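Home | Data | Method | Results | Contact
Print this page | E-mail this page

# Stistimness: box handling with a hand-held gripper

README, last edited 8 September 2022

Stistimness is a set of 645 short demonstrations of people handling cardboard boxes in ordinary rooms. Every one was recorded with a hand-held gripper that has a camera on it, and no robot was needed to collect any of them. We train a policy on the recordings and then run it on an arm with the same style of jaws. We're really happy with how far this simple recipe goes, and we'd love for other people to try it!

## What's inside

- 645 demonstrations in 11 homes
- 84 held-out demonstrations, included in the total, from homes that never show up in training
- wide-angle video, gripper pose and jaw opening for each one
- a one-line task note (grip the wall, drag, turn, lift)

Boxes sit on beds, rugs, sofas and floors, often with things still in them. We left the lens distortion in. Rectified copies were tested early on and made the policy worse near the jaws, so please try the raw video first. 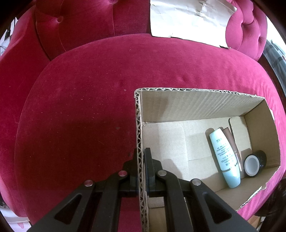
Wall grip on an open box, sofa seat. One jaw outside, one inside.

Wall grips are the part we got most excited about. A box is usually too wide to grasp across, but its wall is thin and easy to pinch, and soft seats make the job harder by giving way under the load. Our first policy kept landing both jaws on the same side of the cardboard. Tharindu Navaratnam fixed this by adding the jaw opening as an input over a short history, and the change was plain from the very first run.

## Results so far

We ran 200 trials on the arm in the Clatanau lab. The policy with jaw history beat the one without it on every surface, with the widest gap on cushions. Torn rims still cause trouble, and so do loose inner flaps. Milan Geerts is recording more of both for the October update.

## Known gaps

Very few demonstrations are left-handed. Task notes for the Rustad homes are shorter than the rest. Pose drifts when the camera gets very close to a plain wall of cardboard; those stretches are flagged in the `drift` column.

Questions and bug reports: write to Milan Geerts, Brodard project.

Contact | © 2022 Brodard | Back to top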